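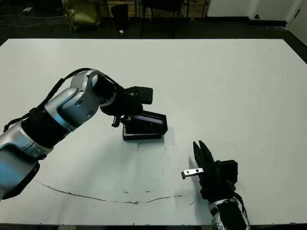 Home Sports Animals Space Ask Us

Why Does a Soccer Ball Curve?

Have you ever watched a free kick fly around a wall of players and swoop into the corner of the goal? It looks like magic, but it's air doing the work!

When a player kicks the ball right in the middle, it doesn't spin much. Kick it a little to one side, though, and it whirls like a top as it flies. The spinning ball drags some air around with it. On one side that air gets flung off behind the ball at an angle – and as the air is pushed one way, the ball gets pushed the other. So it bends! Scientists call this the Magnus effect.

Dilani Mridha coaches the under-10s at Gatholm, and she has her players try it with a beach ball first. A beach ball is so light that it bends like crazy, even with a soft kick. One of hers went right over the fence!

Want to try? Put the ball on the grass and take 2 steps back. If you're right-footed, use the inside of your foot and hit the ball low on its right side. Now swing your leg across your body and watch it curl to the left. Lefties, just swap sides. My first 17 tries went straight into a hedge, so keep going!

By Engelbert Wallner

200 shares | 17 comments

More like this
Why do goalies wear gloves?
What is the offside rule?
How do referees get so fit?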